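Drying mugs: rack or towel?

Makori803
Six mugs, one towel, and every morning the towel smells like a pond. Is a rack worth the counter space?

stidonero
No. You own a cabinet. Dry them and put them away like your grandmother did.

Makori803
My grandmother had 17 cats and drank from jars.

gresex_17
Rack. Stidonero has clearly never met a humid June.

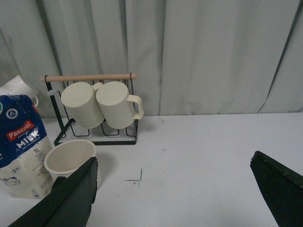
alia_f
Counter space was my worry too, so I went with wire and a wood rod across the top. The mugs hang upside down by their handles, and two side by side already overlap a bit. I'd get a longer one for six.

stidonero
Or a cabinet.

Makori803
Ordering the long one. The towel can retire to the garage.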